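Home Forums Study Abroad Placements Housing Log in
5 min read

Placement grant: when does the second part get paid?

sointu_v
I start a placement in Tetance in the fall, four months, with a small design office. My coordinator says the grant is 2500 in total but comes in two parts, and the second part is only paid after the final report. I have savings for the deposit and the first month of rent and not much more. Has anyone done this recently? How long did you wait for the second payment, and what did you live on until then?

Sointu Vainio

danish_minhas
I was in Tetance last year on the same kind of grant. First part arrived 11 days after I sent the signed arrival form. The second part took 12 weeks after the report. I worked weekends in a bakery toward the end because I had no choice. Do not plan on seeing that second payment while you are still there.

pstoica
12 weeks sounds like your report was sent back. Mine was paid in under a month. The host has to stamp every page and a lot of people only get the last one stamped.

danish_minhas
It was not sent back. I asked twice and both times they told me it was in the queue.

pstoica
Then your school was slow. The grant office pays the school and the school pays you, so it depends on who handles it at your end. Sointu, ask your coordinator what date last year's group got their money. Get it in writing if you can.

shabnam.k
Can I say something about housing, as that is where the money goes. I took a furnished room near the Mbwambo stop on the Pluto line. It cost more per month than an empty one but I didn't buy a single piece of furniture. People who rented unfurnished saved on rent and then spent it on a bed and a table they couldn't take home. Look at the desk before you sign. You will write the whole report on it. 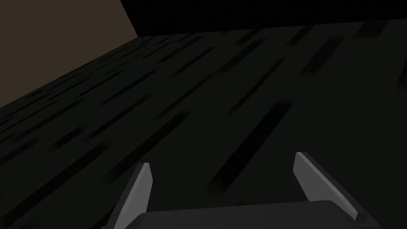

Dark tabletop with a streaky grain.

sointu_v
Thank you, that helps. Is the deposit usually one month or two?

shabnam.k
Two for mine. I got all of it back, but I had the inventory signed on the first day.

danish_minhas
I disagree about furnished. The landlord kept half my deposit over a chair that was already broken when I moved in. Unfurnished, there is nothing for them to charge you for. There is a student group that passes beds and desks on every May and I know people who paid nothing.

shabnam.k
She arrives in the fall, so May is no use to her. And did you have a signed inventory?

danish_minhas
No. Fair enough.

shamim_tarar
I run the incoming student desk at a school there, so a few practical points. Register your address in the first week, as the bank will ask for it and the grant can't be paid to you without an account. Prevura is the health cover most placement students take. Check whether your home insurance already includes it before paying. On the inventory, write down everything that is in the room, including the small stuff.

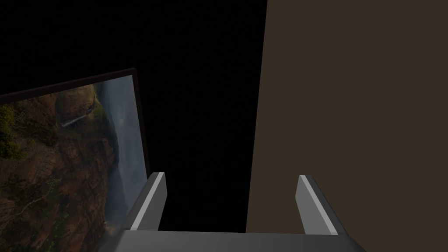

The inventory form most landlords use is one page long and only lists furniture. Add your own sheet for the rest and have both signed. Things on the walls get forgotten most often, so if there is a framed mountain or canyon landscape in a thin dark frame, like that one with the reddish-brown cliff, it goes on the sheet as its own line with a note of any scratches. Email a copy to the landlord the same evening so there is a date on it.

pstoica
Agree with all of that except the bank. I was paid into my account at home and nobody asked for a local one.

shamim_tarar
Some schools allow it. Ours stopped. Ask yours.

sointu_v
I wrote to my coordinator. She says last year's group waited between one and two months, so I will budget as if the second part doesn't exist until I'm home. I'm going to look at two furnished rooms by video call. Danish, do you still have the contact for the bakery?

danish_minhas
Yes, sending it by private message. They like people who can start at five in the morning.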